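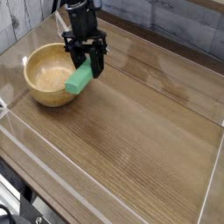 Halima Waweru objected to my first draft on one point: she has always kept a sponge in her fruit bowl overnight, and the bowl is fine. I kept her note in, since most of you will have the same thought. One bowl in one dry kitchen is a weak test. Speak to this first, then move on.

Slide 2. Scope. Turned wooden bowls, food use, oil or wax finish. No lacquered bowls today. The Pedametti pieces on the side table are lacquered, so please don't apply any of this to them.

Slide 3. What water does. End grain takes it up faster than side grain, and a turned bowl has end grain on two opposite sides. Those sides swell first. Pass the cut section down the left aisle now and ask for it back before the break.
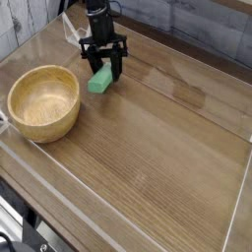 The rim and the foot behave differently. A thick rim dries slowly and evenly. The foot sits against the table and dries last, and this is where the Olalum bowls in our February batch went dark. Six had a ring under the base. The inside floor was clean on all of them.

Slide 4. Sponges. Use a plain foam sponge, no scouring layer. Wring it out until it stops dripping. Wipe with the grain on the outside, in circles on the inside. Rinse the sponge and store it somewhere else - a rack, a hook, the edge of the sink.

(If short on time, skip to slide 6.)

Slide 5. Sanding. Start at 180 for a raised surface. Go to 360 before oiling. I stopped at 110 once on a Tiongson salad bowl and it held beet juice for a month. Wipe off the dust between grits.

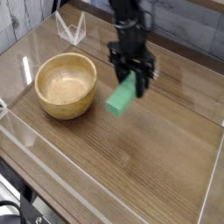 Drying comes next. Stand the bowl on its side for the first hour and turn it once. Upright on a flat table traps moisture at the foot. Keep it away from the stove and out of direct sun - one hot side and one cool side is how a rim cracks.

Slide 6. Oil. Food-grade mineral oil, thin coat, wait overnight, wipe off the rest. A 500 ml bottle from Vondadow lasted our kitchen the whole season. Mwajuma Biwott has the log sheets if anyone wants dates per bowl. Do not read the table aloud. 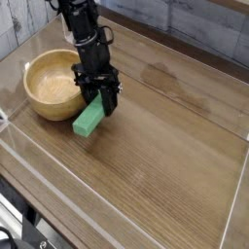 Can a bowl be washed in the sink with dish soap? A drop of mild soap on the sponge is fine, as long as the bowl is never left to soak and gets dried with a towel right after.

Slide 7. Contact sheet and sign-up for the repair table. Leave it on screen. Collect the cut section.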